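How to Budget for a Robot That Picks Up and Carries Produce

Start with the job and leave the catalog for later. Write down what the robot has to lift, where it picks it up and where it puts it down. For most growers and shops we talk to at Hirside, that means small crates, bunched produce and a cart. Then put a price next to each of these:

1. The robot and its hands
2. Spare fingertips and joint covers
3. Carts and crates it can work with
4. Setup and training hours
5. Floor work and cabling

Hands deserve their own line. A hand with jointed fingers costs more to buy and more to keep running than a simple two-jaw gripper.

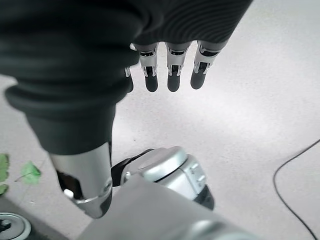 How much should I set aside for spare fingertips?
Plan on $500 for the first year, and review it in July once you know how fast they wear.

Next, walk the route. Measure the aisles, the cart height and the handle height. Set aside $200 for cable covers and floor tape.

Buy your crates before you book the setup visit. Pick one size and stick with it, as every new size adds training time. You can practice with artificial fruit, so add a small amount for that too.
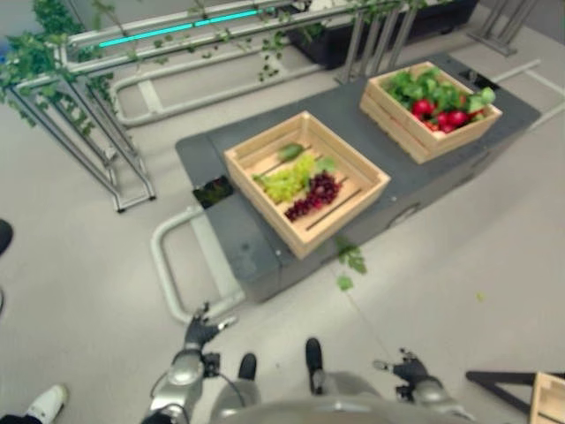

Allow 8 hours of setup for each cart and crate combination. Ask for the hourly rate in writing, and ask whether travel is included. We paid $783 in travel on the Uvalau job because we didn't ask.

Last, get a second quote on the service contract.

Comments (3)

midar_greens: Does the 8 hours include mapping the floor?

Hirside: It doesn't. Put mapping on a separate line.

pasichnyk farm: We went through over 500 dollars in fingertips by summer. Check your crates for rough edges.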